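The writer's room at Cukholm

The house at Cukholm is open on Wednesday afternoons and on most weekends from April on. I took the bus out from Parkbridge, a ride of forty minutes with one change. I had read two of the novels written there and had wanted to see the room for a long time.

It's a two-story farmhouse with a later wing on the north side. The older part was built by the Quintero family, who ran a mill on the creek until it flooded. The novelist never owned any of it. She rented the room at the end of the upstairs hall for 13 winters and paid part of the rent by teaching the Quintero children to read. In her letters she calls it "the cold end." The wing was closed off in her day, so the wall behind her desk was an outside wall in everything but name.

Tours go up in groups of 14 or fewer. Mine had 6 people in it. The guide was good and kept to what is known. The first chapters of the river novel were written in that room, and she said so in a letter to her publisher. The story that she wrote the opening page in one night during a storm comes from a newspaper piece printed long after she died, and the guide told us there is nothing to back it up. The brass plate by the door still repeats it.

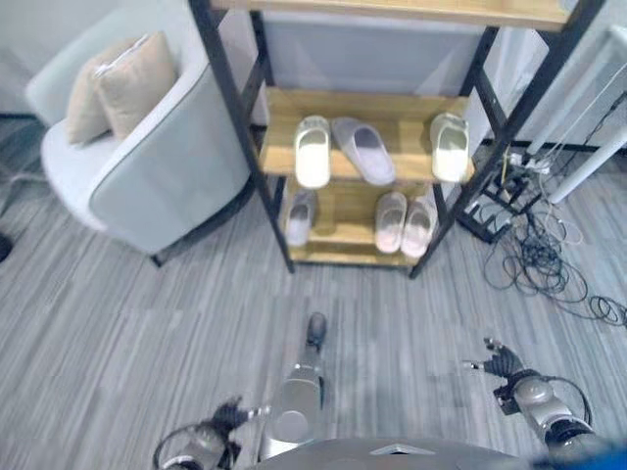
The desk is a copy. The original was sold with the rest of the furniture when the mill failed and hasn't been traced. The window is the real one, though the glass has been replaced. She describes the view from it in the second chapter as a field, a line of willows and the mill roof. The field and the willows are still there. The mill is gone down to the foundation, and you have to know where to look.

What surprised me was how small the room is. In the novel the daughter has a room at the end of a hall, and I had always pictured it as long and low, with space to pace up and down. She paces in it for most of a chapter. In the real one you would get four steps before you had to turn. I went back to the book that evening and found that the text never gives a size. I had made that up myself.

Downstairs there is a case with manuscript pages. Most are facsimiles, and the labels say which. The one original sheet has a paragraph crossed out so heavily that the pen went through the paper. A printed transcript next to it gives the words that can be read, maybe half of them.

The wing now holds a reading room run by Enside, the small press that has been putting her stories back in print. They have more than 200 books on the shelves, and you can sit there as long as you like until closing at five. I read two early stories I hadn't seen before. One is about a ferry and isn't very good. The other is about a man who sells his father's tools, and I'd like to find a copy.

The last bus back leaves at 5:20 from the stop by the church. There's no shelter, so bring a coat if it looks like rain.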